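Whiteley Service Department: Progress Report to Group Management
June 5, 2026

The Whiteley service drive closed 214 repair orders in the period, against 186 in the period before. Warranty claims returned for missing labor codes fell to 2.

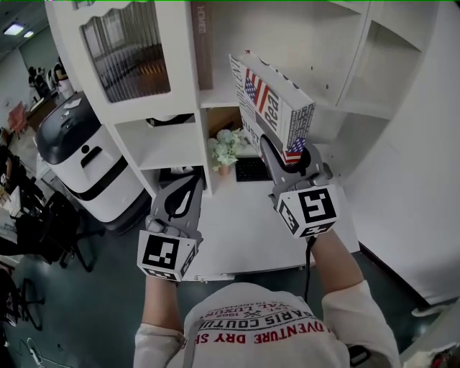

Loaner scheduling moved to the Tiltora system. Advisors now enter the promised time at write-up, and the parts counter sees it on the same screen. The Stusatdale store starts in November. 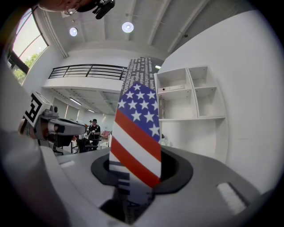 Board with flag print, upright in its slot.

Still open: alignment rack calibration and 40 hours of advisor training.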